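4.2 Song placement and trailer recall
0 Shares | 7 Comments

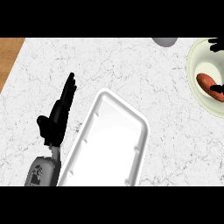 The second part of the study looked at whether the point at which a song is released affects how well audiences remember the film it belongs to. We took 144 film songs from the Solumden catalogue, all issued as singles before the parent film opened. Songs re-recorded from older soundtracks were kept in the sample but coded separately, as listeners may already know the tune and credit it to the earlier film.

Each song was assigned to one of two groups. The first held songs released with a full picture video; the second held songs released as audio with a still cover or a lyric video. Where a label had issued both on the same day, the song was placed in the first group. Release dates were taken from the label's own channel and checked against the Koston trade listings. When the two sources differed, the earlier date was used.

Recall was measured by an online survey run in August by the Sayegh panel. There were 1,368 replies, of which 1,088 were complete and passed the attention checks. Respondents heard a short clip from the chorus and were asked to name the film, the lead singer and the composer, in that order. Spelling errors were accepted if the intended title was clear. No prompts were given, and respondents could leave any field blank.

Film titles were recalled more often for songs with a picture video than for those without one. The difference was largest among respondents who reported watching music channels at home, and small among those who listened mainly on a phone. Singer recall did not follow the same pattern. A well-known playback voice was named correctly in both groups, often by people who could not name the film at all. Composer recall was low throughout and is not analysed further.

Re-recorded songs behaved differently. Many respondents gave the title of the original film, and these answers were marked wrong under our scheme. Figure 4 plots the two types of song on separate lines for this reason. If answers naming the original film are treated as missing, the gap between the types narrows but does not close.

The interval between song release and film opening had little effect once it passed 7 weeks. Shorter intervals gave better title recall, although this result depends partly on the Hidard films, which were promoted heavily in the final fortnight. Removing them weakens the slope without changing its direction.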